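Notes from the Table: Clearing Up Without Starting Over
by Ecaterina Neagu

Last month I wrote about cupboards, and several readers of the Cornar household newsletter wrote back to say their cupboards were fine and the table was the problem. Mine is too. It is the biggest flat surface in the house, so everything gets put down on it and very little gets picked up.

I have stopped trying to keep it bare. Dishes dry on it, toys live on it, and there is usually a piece of cloth waiting to be folded. What I want is a table that can be cleared in 10 minutes before supper, and that mostly comes down to giving each kind of thing its own side.

The toys go to the far edge. We have a set of painted alphabet blocks in green, red, yellow and cream, and they stay out all week. I used to put them back in their box every evening, and every morning they came out again. Now they get pushed together in one group and left alone. A light-blue cloth in the middle of a wooden table is easier to deal with when there are no blocks under it.

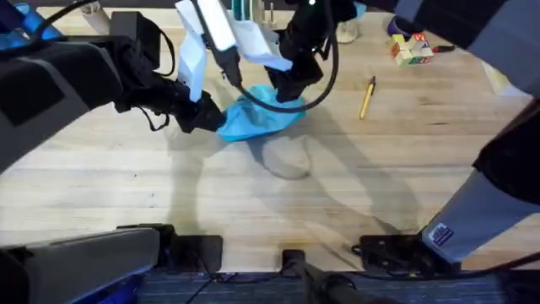

Thin cloth first

Thin, slippery fabric is the slowest thing to fold, so do it while you still have some patience. Clear a space wider than the cloth. Take hold of it at two corners, lift it, and let it drop flat. If it lands in a heap, do that again before you smooth anything. Pressing down on a bunched cloth only sets the creases.

Fold toward yourself, lining up the edges with your fingertips. I fold in half twice and then in thirds, which fits the drawer we have. One reader in Vuvska rolls hers -- she has a deep basket and says they keep better that way. I tried it for 3 weeks and went back to folding.

Then the dishes

The rack stays on the table at our house because the counter by the sink is too short. Ours has a light wooden base with upright slots, and the round plates stand in it on edge. I keep it toward the back, well away from where anyone is working.

Put the plates away before you wipe. It sounds obvious, but for years I wiped around the rack, and there was a dull patch under it that took a whole afternoon with fine sandpaper and oil to get out. Small plates go first, then the large ones, so the stack in the cupboard ends up in the order we use it.

Bendy plastic pieces are another matter. They don't stand up in plate slots, and they slide off a stack. Hold them by both ends, give them a shake over the sink, and dry them with a towel. Ours go on their sides in a narrow bin from Drallis, next to the bowls.
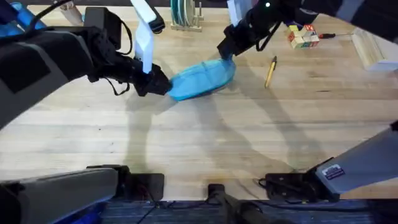 How often should a wooden table be oiled?

Twice a year is enough for a table in daily use. Wipe it down the evening before, let it dry overnight, and rub in a thin coat along the grain. Leave it for 20 minutes and take off whatever has not soaked in. If water stops beading up near the rack, do that end again sooner.

Next month: drawers, and what to do with the odd lids.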